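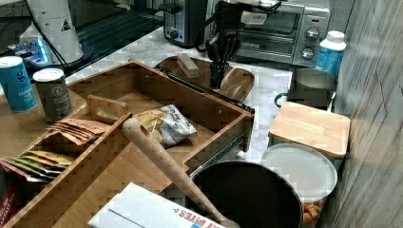
Kunden is hiring three part-time kitchen organizers for homes and rental units in Panordale and Clerkau. The work is mostly drawers, counters and pantry shelves: taking things out, wiping down, deciding what belongs together and putting it back so the people who cook there can find it. A lot of the day goes to small items. Flat paper packets fanned out in a narrow drawer channel look fine until the drawer gets shut a few times, and a crumpled chip bag in the big middle bay takes up room that could hold utensils. You would be the person who stands the packets up, finds the chips a clip and a shelf, and moves on to the next drawer.

The job starts in January.

## What you would do

- Empty, clean and refill drawers, cabinets and pantry shelves
- Sort dry goods, snacks, spices and tea, and check dates on everything that has one
- Fit drawer dividers and trays (we supply them, and you don't need to cut anything)
- Check that drawers close all the way and nothing is rubbing on the slide
- Wash boards, trays and wooden spoons by hand and leave them to dry standing up
- Write a short list of where things went and leave it for the household
- Pack unopened food for donation when the household asks for it

We don't throw anything away without a yes from the person who lives there. That includes food past its date. Put it in the gray crate, write it down, and ask.

## Hours and pay

Shifts are five hours long, from 9 a.m. to 2 p.m., and most people work three a week. Pay is $17 an hour to start, and time spent traveling between two homes on the same shift is paid at the same rate. Getting to the first home is on your own time. There is a bus to most of the Panordale addresses. For Clerkau you need a car, or you can ride with whoever is driving the supply bins that morning.

The Ó Néill apartments are our largest regular job. The kitchens there have short counters and deep drawers, so expect a good deal of bending. You should be able to lift a full pantry bin to waist height and stand for most of a shift. 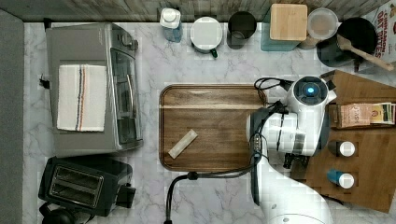 Tanko Ogbonna read a draft of this ad and asked for a line about counters, saying that new people always want to start with the drawers and then have no place to set anything down. "Clear the counter first, even if it means carrying the cereal to another room," was the wording Tanko suggested, along with a request that we stop calling the job light work. Both points are fair. Canisters, mugs and shakers go to one side before any drawer comes open, and by the end of a pantry day your shoulders will know it.

## Who we're looking for

You don't need to have done this for money before. Restaurant prep, stocking shelves, school kitchens or running a busy household all count. We do ask for the following:

- You can read small print on packaging, with glasses if you need them
- You are comfortable working in someone's home while they are in it
- You know the basics of food allergies, or will do our short training - it is paid
- You keep what you see in people's cabinets to yourself

Please tell us before your first shift if you have a nut or flour allergy, so we can match you to the right kitchens. Gloves are provided. Closed shoes are required.

## How to apply

Send a short note to Senan Costello at the Kunden office. We don't need a résumé. Tell us which mornings you are free, whether you drive, and how you would set up one deep kitchen drawer that has to hold packets, snacks and a few long-handled utensils. A few sentences is enough, and a sketch is fine too.

If it looks like a match, we will ask you to come along on one paid trial shift. You will work next to one of our regular organizers and can ask whatever you like. Senan will call you after the trial either way.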